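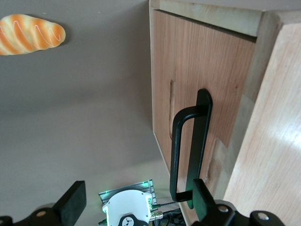 Figure 6.1 The door handle between camera and cabinet wall, from a wrist camera. Skullow project, Issahaku School.

Chapter 6
Two Arms, One Task

What you will do in this chapter

Write a task as a list of states
Decide which arm does which part
Choose a camera for each part of the task
Set up a project log that another team can read
Run a first trial and record the result

Before you start: You should have finished the gripper exercises in Chapter 4 and the safety check at the end of Chapter 5. If your club has only one arm, you can still do sections 6.1 through 6.4. Skip 6.5 and come back to it when you can share a bench with another team.

So far every task in this book has used one arm. You picked up a block, moved it, and put it down. In this chapter the task has a door in it. A door has to stay open while something goes through, and that is a good job for a second arm.

The project we follow is called Skullow. It was set as a term project for the robotics class at the Issahaku School and was later used, with small changes, as a practice round for the Drellel student competition. The task card is short:

Open the cabinet. Put the bread inside. Close the cabinet. Both arms end open and clear of the cabinet.

Read the card again and notice what it leaves out. It does not say which arm opens the door or where the bread starts. It does not say how far open is open enough. Most of the work in this chapter is filling in those gaps before anyone runs a program.

Start with the handle. In Figure 6.1 it is a black bar that loops away from a flat backplate, so there is a space behind the bar. A gripper can use a handle like that in two ways. It can close on the bar with one finger on each side, or it can hook one finger behind the bar and pull. Closing on the bar gives a firmer hold, but the gripper then has to turn as the door swings. Hooking lets the finger slide a little along the bar, and you give up some control over where the door stops.

Your team should pick one and write down why. Do not pick both "to see what happens." You will get to compare them in section 6.4.

Figure 6.2 The workspace from the bench camera.

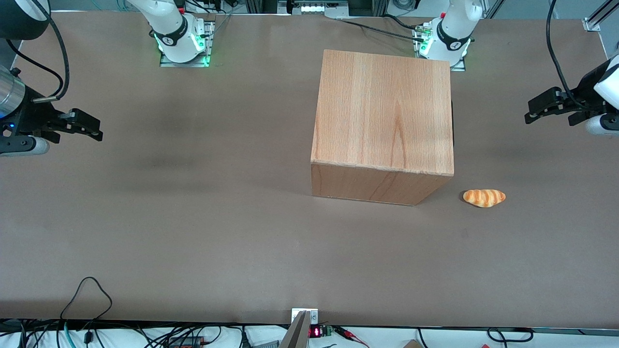
Thijs Hendriks

6.1 Reading the bench

Figure 6.2 comes from a fixed camera and takes in the whole tabletop. Teams tend to look at a view like this for a second and move on. Spend longer on it. Nearly every choice on your planning sheet can be made here.

First, left and right. The robot in the figure faces the camera. Its right arm is on the left side of the picture and its left arm is on the right side. Write "robot's left" and "robot's right" on your sheet, every time, in full. In the first year of this course we had more lost runs from this one mistake than from bad code.

Next, distance. The roll is off the corner of the large wooden cube, on the side of the robot's left arm. If the left arm takes the roll, the path is short. If the right arm takes it, that arm has to come across past the wood. With two arms on one table, a long path is also a path that can meet the other arm.

Last, the starting state. Both grippers are open and neither one is touching anything. That is the state we call Ready. Write it down as the first line of your list, even though it looks too plain to write.

A state list for Skullow might begin like this:

State 0. Both grippers open. Cabinet closed. Bread on table.
State 1. One gripper at the handle.
State 2. Door open. Same gripper still at the handle.
State 3. Other gripper holding the bread.
State 4. Bread inside, gripper open and out of the cabinet.

Finish the list on your own. You need at least two more states to reach the end of the task card. States 2 and 3 can be swapped, or can happen at the same time. Talk about what each order costs you if the gripper drops the bread.

6.2 What the wrist camera knows

Figure 6.3 The table below an open gripper. 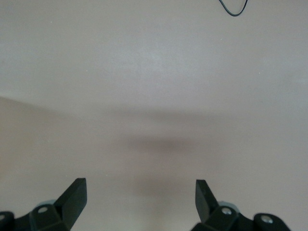
Reading time for this section: 9 minutes

A wrist camera goes where the hand goes. Close to an object it is the best view you have. Away from objects it can tell you very little. Look at Figure 6.3. The fingers are open, with plain surface between their tips, and a thin black cable comes into view at the top. There is a soft dark patch in front of the fingers, of the kind a hand makes when it blocks the light.

Now suppose your program looks for the roll by searching for anything darker than the table. A shadow is darker than the table. A cable is too. A program like that will send the gripper down to close on nothing, and it will report that it found the bread. The Skullow teams used color as well as brightness – the roll is golden-orange, and the shadow is grayish-brown – and they checked the bench camera before any grasp.

The rule we use for the rest of the book is simple. The bench camera decides where to go. The wrist camera decides when to close.

Your log should have one line per trial with these entries: trial number, start state, last state reached, which camera was in use when the trial stopped, and a short note. Keep the notes dull. "Stopped in State 1, finger hit door left of handle" is useful. "Bad run" is not. The class log for Skullow reached 338 trials by the end of the term, and the short factual notes were the only ones anyone went back to.

If you keep your log in Pleromier, use the two-arm template and turn off automatic merging. It joins lines that share a start state, and nearly all of yours will.

Try it 6A

Place a small object on your table, away from the center. With the power off, draw the bench from above. Mark both arm bases, the object, and anything that cannot be moved. Then trade drawings with another team and write a state list for their bench. Ask them to point out any line they cannot follow. Fix those lines before you go on to section 6.3, where you will turn each state into a check that the program can run.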